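Door Week, Part Whatever

So the door is finally behaving, mostly! If you've been reading along, you know I've been setting up the simulated test cell for our door-opening robot at Morkamik, and that the door has eaten my whole week. The hinge friction was the culprit. Somebody (me, back in February) had typed 38 where the cleaner sim wanted 20, and every pull stalled halfway. 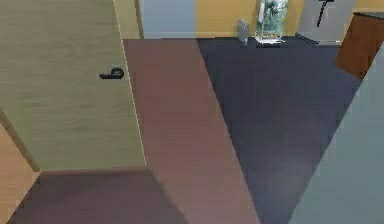 Issue 38

I stopped the door partway open for this one so I could check the black lever against the wood. Yi-an wanted the handle's collision shape redone too, and she was right, the old one was way too fat. Then I reran the overnight batch: 254 clean opens out of 321. Not great, but last week I would've hugged anyone who gave me that number.

Next up is the latch spring, which still snaps back too hard (Nermina says leave it alone, I say no way). I also want to save the hinge settings in their own file, with a note in capital letters, before I touch anything else. More when I've had some sleep.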